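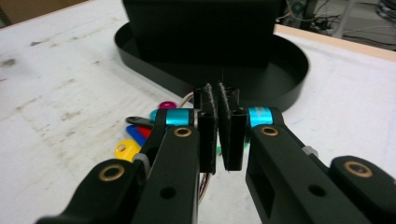
# T-bar stand

A **T-bar stand** is a small household stand made of a flat or dished base, an upright post, and a horizontal bar across the post. It is placed on a dresser, desk, or hall table and is meant to hold things a person carries or wears: keys, bracelets, watches, necklaces, lanyards. Many have a base with a raised rim, so that the lower part doubles as a tray for coins, cards, or a phone. It is sold under a large number of names, several of which suggest that it does more than it does.

The stand should not be confused with the *valet stand*, a floor-standing frame for a jacket and trousers, or with the padded *bracelet bar* used in shop displays, although sellers use all three terms loosely.

## Terminology

There is no settled name. "T-bar" is the trade term for the display version, and is used in this article for the household version as well. "Jewelry tree" properly refers to a stand with several branches, but is often applied to stands with a single bar. "Key stand," "entry stand," and "catchall with rail" are also found.

"Organizer" is the most common word in advertising and the least exact. A stand with one bar and one tray has two places to put things, and any sorting beyond that is done by the owner. Fuseini Akolgo, whose survey of small entryway goods is the longest treatment of the subject, drops the word from his text altogether and files the object under "rails, with base."[1]

## Construction

### Base

The base is oval, round, or rectangular. Oval bases take up less depth on a narrow shelf than a round base of the same length, and they are the usual choice where the bar is long, as the long side of the oval can run parallel to it.

Weight matters more than shape. A light base under a tall post will tip when a heavy item is hung at one end of the bar, and most complaints about the type come down to this. Sellers seldom state the weight of the base separately from the weight of the whole stand, so a buyer comparing two listings has little to go on. The Vostar catalog is an exception, giving 600 grams for the base of its taller model. Whether that is enough depends on how far out the bar reaches, a figure the same catalog leaves out.

### Post and bar

The post is commonly a thin metal rod, threaded at one or both ends. The bar may be fixed or may screw on, and on cheaper stands it turns under an uneven load unless the joint is tightened from time to time. Some makers add a notch or a small knob at each end to stop bracelets from sliding off. Others leave the bar plain, which looks neater in a photograph and works less well.

Height is a compromise. Necklaces need a tall post to hang clear of the base, while keys do better with a short one. "Universal" models settle on something between the two and suit bracelets best.

### Finish

Matte black is widespread. It is usually described as powder coating, though the description is often taken from the supplier and repeated without checking. Paint that has been brushed or sprayed on wears through first along the top of the bar, where metal rings are dragged across it.

## Use

### Hanging and laying down

Manufacturers describe the bar as the main feature and the tray as an extra. In daily use the order tends to be reversed. Dropping an object into a dish takes one movement and no attention, while hooking it over a rail takes aim, and the item already on the rail may need to be shifted first. Akolgo kept notes on the stands in 22 households and found that the tray was in use in all of them, while the bar was often empty or held something that had not been moved in weeks.[1] The group was small and was drawn from people he knew, and the result has been quoted with more confidence than it deserves. No larger count has been published.

Items too large to lie flat within the rim tend to be left leaning against it. Flat rectangular objects are the typical case, and on a stand with a centered post they compete with the post for room.

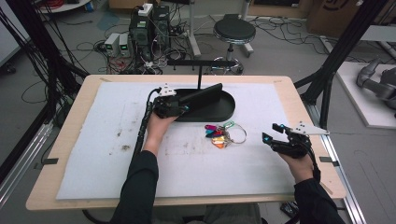 *T-shaped stand with an oval base, on a foam sheet. A black rectangular object lies at a slant in the base; a keyring with colored plastic tags is in front of it.*

### Keyrings

Keyrings are the item most often shown in advertisements for T-bar stands and among the least suited to them. A standard split ring is small and closed, and it can be hung from a straight bar only by threading it over one end. If the bar ends in a knob wider than the ring, it cannot be hung at all. A large ring solves the problem, as does a clip, and owners who keep keys on the bar have mostly added one or the other.

Plastic tags add bulk without adding much weight. A bunch with several tags hangs wider than the keys alone and may rest on the tray instead of hanging free. For this reason many people leave tagged bunches lying beside the stand, where they take up the table space the stand was bought to clear.

### Colored tags

Sets of plastic key tags in mixed colors are frequently sold along with the stand, or suggested as something to buy with it. The tags are said to make keys "instantly" recognizable. That holds for a short list of colors that are far apart, such as yellow and teal. It is less convincing for neighboring shades: red and orange, or red and magenta, are easily mixed up in a dim hallway, and a color-blind user may find them no help. A written label is more reliable but must be turned toward the reader, and the paper inserts fade or slip out.

Color codes also depend on memory. Where several people share one set of keys, the meaning of each color has to be written down somewhere, and the list is usually lost before the tags are.

## Surfaces

A stand with a hard base can scratch wood, particularly if it is pulled across the table instead of lifted. Makers supply felt dots, cork rings, or thin rubber feet. Felt dots come loose at the edges and collect grit, after which they scratch as well.

A sheet of foam laid over the table is sometimes used in workshops and in rooms where many small items are handled. It protects the wood and quiets the sound of metal being set down. It has drawbacks that are rarely mentioned by those who sell it. A tall stand on a soft surface is less steady than the same stand on a hard one, and white foam shows every mark. The sheet also has to be clipped or taped down, or it creeps toward whoever is sitting at the table. Sold as "stain resistant," it seldom stays white for long.

## History

The origin of the household T-bar is unclear, and most accounts repeat one another. A common version holds that it grew out of the display stands used by jewelers. This is plausible, as the proportions are alike, but no intermediate piece has been identified. A second version traces it to kitchen mug rails and rests on little more than resemblance.

The firm Destesier has described itself as the "inventor of the tray-base T-bar." The claim appears in its own printed material and in articles that cite that material. Stands of the same form were already listed by Sarance, a maker of shop fittings, in a price sheet that carries no date and has been placed both before and after the Destesier model by different writers. Akolgo considers the question unanswerable on present evidence and not very interesting, given how simple the object is.[1]

The Boateng workshop produced a run of more than 3,000 stands with a folded steel bar, which is sometimes called the first design made for homes alone. The workshop itself made no such statement, and its order book shows that part of the run went to shops.[2]

## Claims and criticism

Advertising for T-bar stands makes a number of recurring claims:

- **That it prevents lost keys.** A fixed place for keys probably helps people who use it. A bowl or a nail offers the same benefit, and no comparison between them is known.
- **That it keeps necklaces from tangling.** True for a few chains spaced apart. When the bar is full, chains slide together toward the middle or the ends.
- **That it saves space.** The stand uses height instead of table area, but the base still takes up room, and the area under the bar is awkward to reach into once the bar is loaded.
- **That it is suited to any surface.** See *Surfaces*.

Reviewers have also noted that the stand is shown in nearly all product photographs with very few things on it. A bracelet, a watch, and one key give a fair idea of how it looks and a poor one of how it will look after a month.

## Care

Dust gathers along the inside of the rim and around the foot of the post. On models with a removable post, the post can be unscrewed and the base wiped as a plain tray. Solvent cleaners dull matte finishes. A wobbling bar should be checked at the joint before anything is glued, as glue makes later tightening impossible.

## See also

- Catchall
- Key rack
- Valet stand
- Split ring

## Notes

1. Akolgo, Fuseini. *Small Goods of the Entryway*, chapter on rails. The household notes are printed as an appendix and cover a single November.
2. Boateng workshop, order book, copy consulted 1/10/23. Page 2 is missing from the copy.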